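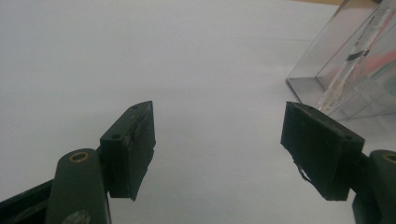

Dark green against white, with a small brass-colored ring.

# Dindura Basement Dehumidifier

**Sold by Clonura. $317, plus freight.**

The box says this machine will dry out 2,000 square feet. We would ignore that. The number comes from the maker, Grabowska, and the small print under it mentions a closed space with an eight-foot ceiling, no outside door, and air that is only "moderately damp." If you have a basement like that, you may not need a dehumidifier at all. For an older house with a stone foundation and a bulkhead door, we'd plan on one unit per large room and be pleased if it did better.

We carry the Dindura since it is the plainest one we could find that still has a hose outlet. It has a dial, a switch, and a light that tells you the bucket is full. There is no app. Grabowska sells another model with an app and we passed on it.

## What the maker claims, and what we think

**"Whisper quiet."** No. It has a compressor in it, and it sounds like one. You can hold a conversation next to it, but you wouldn't want it under a bedroom with thin floors.

**"Low energy use."** The label gives 180 watts, and that is a fair figure for a machine this size on the low fan setting. The high setting isn't on the label. Expect it to draw more, and if your power costs a lot, put a plug-in meter on it for a week before you believe anybody, including us.

**"Prevents mold."** It lowers the humidity. If water is coming through the wall, the wall will stay wet. Look at your gutters and the slope of the soil first, because both are cheaper to fix than this is to run.

**"Five-year warranty."** The sealed system is covered for five years. The fan, the dial, the bucket, and the float switch get one. In our experience the float switch is what goes.

## Setting it up

Let it stand upright overnight before you plug it in. Leave a foot of clearance on the side with the grille. Set the dial to the middle and leave it there for three days; the numbers printed around it don't match any hygrometer we own, so buy a cheap one and go by that. Two cheap ones is better.

The hose outlet takes a standard garden hose. The hose has to run downhill the whole way. There is no pump, and the pump kit shown in the maker's catalog has been out of stock for as long as we've had the listing.

Wash the filter every month or so in the season. It slides out from the left, stiffly.

## Who should skip it

Anyone with an unheated space that gets below 60 degrees for long stretches. The coils ice up and the defrost cycle eats most of the running time. Crawl spaces too: it's too tall for many of them, and you won't enjoy emptying the bucket on your knees.

## Update on stock and freight

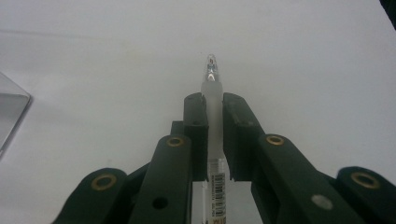

**PRELTEO, 16th May.** The spring delivery is in and orders are going out again. Freight is extra and depends on your zip code, so check the total in the cart before you pay. We don't offer free shipping, as the price would just go up to cover it.

This batch has a new bucket with a molded handle. Grabowska calls it "redesigned for comfort." It holds the same amount and is a little easier to carry without spilling. Old buckets don't fit the new units, so don't order a spare until you've checked the sticker on the back.

Returns are accepted within 30 days if you kept the carton. You pay the freight back.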